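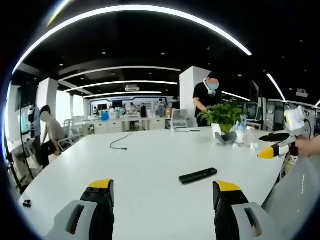 Chapter 19
The Shared Table

Key terms: shared surface, home position, resident item, visiting item, clear-down, reset, cable discipline, handover state

19.1 Why a table needs a chapter

Earlier chapters dealt with storage: cupboards, drawers, labelled shelving and the lockers that staff are given when they join. Storage is fairly easy to manage. A cupboard has a door, it has a label, and in most workplaces somebody's name is attached to it. The large table in the middle of an open-plan office has none of these. People stand at it, sit at the end of it, lean over it to reach something on the other side, and put down whatever is in their hands when the phone rings.

Students on placement often report that the shared table was the first thing they were asked to look after and the thing they had the least instruction about. This chapter sets out a working method. It covers what may live on the table, what may visit, how cables are handled, and what condition the table should be in when one group leaves it and another takes over.

The method was first written up for the Liao building, a converted warehouse with square pillars and long white tables in the open area. It has since been adapted for the Skolten fit-out, where the tables are shorter and the pillars are round. You should expect to adapt it again for your own site.

19.2 Resident items and visiting items

Everything on a shared table belongs to one of two groups.

A resident item has permission to stay. It has a home position, which may be marked or simply understood, and it goes back there at the end of each session. A potted plant is the usual example. Jars used for small supplies can also be residents, provided they are clear or labelled so that nobody has to open them to find out what is inside. The remote control for a wall screen is a resident in some offices and a visitor in others. Decide which, and write it down.

A visiting item comes with a person and leaves with that person. Phones, drink bottles, notebooks, bags, chargers and most tools are visitors. A visiting item that is still on the table after its person has gone is called a leftover. Leftovers are dealt with in Section 19.5.

The list of residents should be short. At the Liao site it was pinned to the pillar nearest the table and ran to half a page, which proved too long. People stopped reading it after the plant. The revised list fits on an index card.

Plants deserve a brief note of their own. A broad-leafed plant in a small pot takes up far more room than the pot suggests, and it gets pushed toward the back of the table whenever someone needs to spread out. Choose a home position on the centre line, away from the end where people sit down, and keep it there. Watering is done away from the table. Where the pot has no saucer, lift the plant to the kitchen sink, let it drain, and return it when the base is dry.

19.3 Cables

Most complaints about shared tables are complaints about cables. They get in the way of forearms, they drag other things along with them, and on a white surface even a thin one looks untidy.

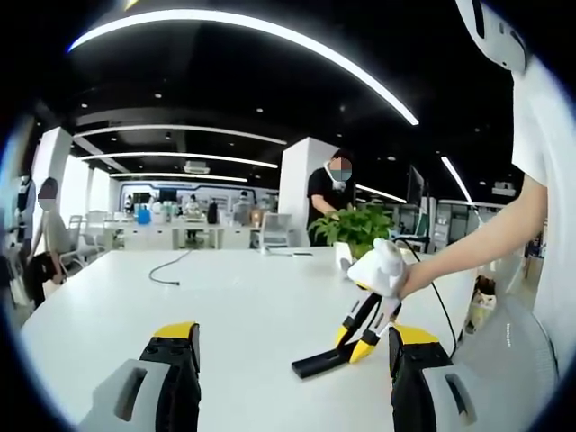

A cable in use should take the shortest route from its device to the nearest edge of the table, drop over that edge, and run along the underside to the power point. A cable that crosses the middle of the table divides the work area in half, and whoever is on the far side will sooner or later pull it. If there is no way to avoid a crossing, lay the cable flat and straight, and tell the others at the table that it is there.

A cable not in use should be off the table. Coil it in loops about the width of a hand, secure it with a hook-and-loop tie and put it in the cable box. Do not wind it tightly around its own plug. A coil left loose on the surface opens out as things are moved past it and will not be a coil by the afternoon.

The Stornine cable box, used at both sites, is an open tray with dividers. It has no lid on purpose. When a lidded box was tried at Skolten, people stacked things on the lid and left their cables beside it. Any open tray will do the same job.

Short leads, clips and adapters need a separate small dish or compartment. Put in with the long cables they sink to the bottom, and someone orders more. The supplies account for one site in July showed over $300 spent on adapters, most of which were later found in the tray.

19.4 Working positions

A long table can be used standing, seated, or both at once. Mixed use is common and causes few problems if the seated users are kept to one end. Chairs along the side block the standing users, who then reach across from awkward angles and knock the plant.

Keep bags off the tabletop. A seated person will generally keep a bag on the lap or on the next chair, and either is fine as long as the chair is not wanted. Hooks under the table edge are better, though many tables do not come with them. The Clultent range has a rail that can be screwed on afterward.

Work that involves bending close to the surface, picking up small items or handling anything delicate should be done in the middle third of the table, where the light is most even. Anyone doing this kind of work needs clear space to both sides. Before starting, move resident items back toward their home positions and ask for visiting items to be claimed.

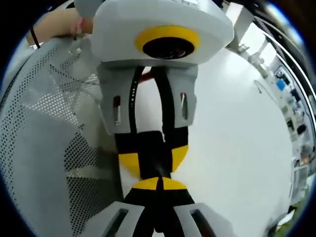 Rajkumari Dixit disagrees with the last instruction. In her comments on the draft of this chapter she wrote that asking people to claim their things "interrupts four conversations to save moving one bottle", and that she prefers to slide everything to the far end and start. Her practice is quicker. The drawback is that the far end fills up over the day, and the last group to use the table inherits the lot. Where the table has one group per day, her approach is reasonable. Where it has several, use the method given here.

19.5 Clear-down and reset

Two routines keep a shared table usable.

The clear-down is done by each group as it finishes. It takes a minute or two and needs no equipment.

Take your own visiting items.
Return the residents to their home positions.
Coil and box any cable your group brought out.
Throw out wrappers, tape ends and used gloves.
Push in the chairs.

The reset is done once a day by the person on the roster, preferably late in the afternoon. Allow 30 minutes the first few times. With practice it takes a good deal less.

Start at one end and work to the other. Move the residents onto a trolley or a neighbouring desk and wipe the surface with a damp cloth, including the edge, which collects more grime than the top. White tables show pen marks; a little methylated spirits on a cloth will lift most of them, but test it underneath first. Check the jars and refill any that are low. Put the residents back, plant first.

Leftovers found during the reset go into the leftovers tub with a slip of paper showing the date. They are not returned to desks. Guessing at ownership leads to things going missing twice. The tub is emptied every second week, after a reminder by email.

Open supplies call for some judgement. Boxes of gloves, wipes and similar items drift onto the table during a busy session and tend to stay. If a supply is used there every day, add it to the card as a resident and give it a position. Otherwise it goes back to the cupboard.
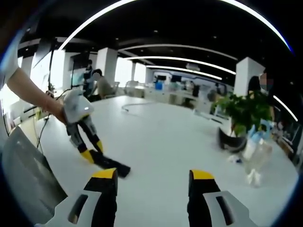 Figure 19.1 Shared table in use, with plant, clear plastic bottle and loose cable.

19.6 Handover state

The handover state is the condition in which the next group is entitled to find the table. It is agreed by the people who use it, and it need not be bare. A design team may want pens left out. A training group may ask for a jar of supplies within reach of the standing side. What matters is that the state is the same each time and that a new person could reproduce it from the card.

To write a handover state, stand at the end of the table where people usually arrive and sketch it from above. Mark the residents, the power point and the side that is kept free of chairs. Leave visiting items out of the sketch even if they are there every day. Then have someone from a different team set the table from your sketch while you are out of the room. Any item they have to ask about is missing from the sketch or drawn in the wrong place.

Before you read on

Find a shared table at your own workplace or campus and look at it at 10 a.m. and again at 4 p.m. Note which items have moved. Sort everything on it into residents and visitors, and keep your list; you will need it for the roster exercise in Section 19.8.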